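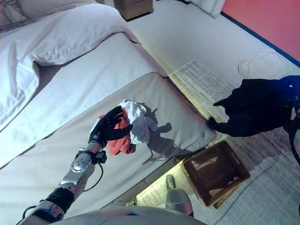

Clothing on a bed made up in white.

BLOXHAM ADULT SOCCER LEAGUE
Minutes of the team representatives' meeting, June
Held in the upstairs room at the Hokine Road fieldhouse

Start: 7:10 p.m. The chair was ready at 7:00 but Rovers and Mill Street were still looking for parking.

Present: the chair (Ridwan Pattinasarany), league secretary (minutes), referee coordinator, reps from Rovers, Mill Street, Eastside, Harriers, St. Anne's and Bloxham Town.
Absent: Lakeview. No message received. Second meeting in a row.

1. Minutes of the last meeting
Approved with one change. Eastside asked that "agreed to look at goal nets" be replaced with "said the goal nets should be looked at," as they do not remember agreeing to anything. Changed.

2. Money
The league account stands at $2,479. The chair called this healthy. The secretary pointed out that the fall field permits have not been paid and that last fall's bill wiped out most of what we had at this time of year. Harriers asked whether the figure includes the fines still owed by Lakeview. It does not, and the secretary would not advise anyone to plan around them.

The chair asked for the word "comfortable" to go in the minutes. The meeting did not support that.

3. Stumix sponsorship offer
The chair has had an email from Stumix offering $300 toward the season in return for the league name becoming the Stumix Bloxham Adult Soccer League, a logo on every shirt sleeve, and a table at the finals.

Rovers asked who pays for the sleeves. The email does not say. The chair thought it was implied that Stumix would. The secretary read the email out loud, twice, and could not find where. Eastside had priced sleeve printing for their own squad and said the offer might cover them and one other team, with nothing left over.

St. Anne's felt it was still better than no sponsor, and that a first-year deal could lead to a bigger one. Mill Street said we were told the same about the tire shop. The chair said the tire shop was a different situation. Mill Street asked how. The chair said he would rather not go back over it.

Agreed: the chair to reply asking, in writing, who pays for printing, how long the name would last, and whether the table at the finals is for selling things. No logo goes on anything before the next meeting.

4. Prerunura match tracking
Chair's item. He has been given a demonstration of Prerunura, an app that records goals, cards and player ratings, and produces what he described as a live picture of the whole league. He showed some of it on his phone, which was passed around the table. The first season would be free.

Questions and comments:

Harriers asked what the second season costs. Not known. The sales contact told the chair it would be "in line with the value we get." The secretary asked that this wording be recorded, and it is.

Bloxham Town asked who types in the goals. Each team names a person on the sideline to do it during the game. Bloxham Town said they have trouble naming eleven people to play in it.

The referee coordinator said her referees would not be using it, now or later, and that the signed paper card stays the official result. She also wanted to know what happens when the app and the card disagree. The chair expected this would be rare. The referee coordinator reminded him of the spring game against Hokine, where the two teams could not agree on the score while standing on the field.

St. Anne's liked the player ratings and thought younger players would too. Eastside did not see how a rating given by a substitute with one eye on his own minutes could be worth much. There was a fairly long discussion of a particular rating on the demonstration screen, which is left out of these minutes.

The chair proposed a trial across the whole league in the fall. No second. He then proposed a trial with any team that wanted one. St. Anne's seconded. Carried, with Eastside and Harriers against. St. Anne's is so far the only team that wants one.

5. Thursday night games
The proposal is to move late kickoffs to Thursday to free up the lower field on weekends. The chair believes attendance would improve. Asked for the basis of this, he said people had mentioned it to him. Rovers have several players on evening shifts and would expect to forfeit at least once. Mill Street wanted to know whether the lights on the lower field have been fixed, and the chair understood that they had. The referee coordinator was there last week and half of them were out.

Deferred until someone has seen the lights on.

6. Roster numbers
The secretary reported 405 names on the registration list. She does not believe this is the number of people who play. Lakeview lists a goalkeeper who moved out of state and Mill Street has the same man down under two spellings. Going by the signed cards, the real number looks to be a little more than 300. The permit office charges us on the list, so each old name is costing us.

Reps to send back corrected rosters before the next meeting. Mill Street said the two spellings are cousins. They were asked to bring both cousins' cards.

7. Player of the season
The chair would like a vote by all players this year in place of the reps' vote. General support, less for the chair's suggestion of an outdoor dinner to go with it. Rovers asked how we stop a big squad from voting for its own striker. One idea was that you cannot vote for a teammate. Harriers said squads would then trade votes. The secretary observed that reps have been trading votes for years and that the trophy has survived. Will go ahead with the no-teammates rule, paper ballots, collected by the referee at the last game.

8. Other business
Goal nets: Eastside has looked at them. The one at the north end has a hole beside the post which a ball can pass through. A replacement price is to be brought to the next meeting by Harriers.

Key to the equipment shed: still missing. The chair has one that fits but does not turn.

Lakeview: the secretary will write again about the fines and the missed meetings. Rovers asked what happens if they do not answer this letter either. The rules say "further action." The rules do not say what that is.

Closed at 9:05 p.m. Next meeting in the same room, date to be sent out by the chair, and by the secretary if it has not been.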